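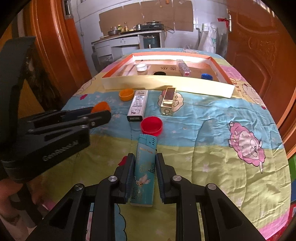 Sorting small household items with a pair of hand-held grippers.

Home | News | Interviews | Buying Guides | Contact

14 shares | 3 comments
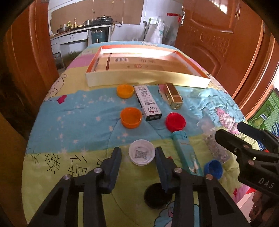 HIRKO, 3/23/18

Razia Lodhi keeps her equipment budget on one sheet of paper. She plans purchases for Plodosus, a small outfit that records people picking up and moving household objects with hand-held grippers, and the sheet has more crossings-out than entries.

"I started with 3000 for the whole year," she said. "Grippers, spare parts, storage, shipping. In February I had to do it all over again."

The first two quotes she got were for a matched pair. Betow asked 968. Hordiienko asked 829 but left out spare finger pads. She took the higher one.

"Pads are what you keep buying," she said. "If they're on the quote I can plan for them. If they're not, I find out in the summer."

Lodhi always buys for two hands. A single gripper looks cheaper on paper, she said, but most of the jobs her clients ask for need a second one to hold something steady.

She spends very little on objects. Bottle caps, a tin box and a lighter will do for a session, and a printed quilt makes a good busy background. "People want to budget for props," she said. "I tell them to look in a kitchen drawer."

Her largest line after the grippers is storage — drives fill faster than new buyers expect. She sets aside money for seven of them and won't move it to anything else.

Would she lease? "I asked. The monthly price was fine, the damage terms weren't. Screws work loose and pads wear down. I don't want to argue over that."

She plans to review the sheet again before ordering a second pair.

Comments (3)

gearbox_tom: Did the 968 include shipping? We got stung on that last year.

Marla P.: Same problem with pads here. Wish we had asked for them up front.

dk77: What size drives is she buying?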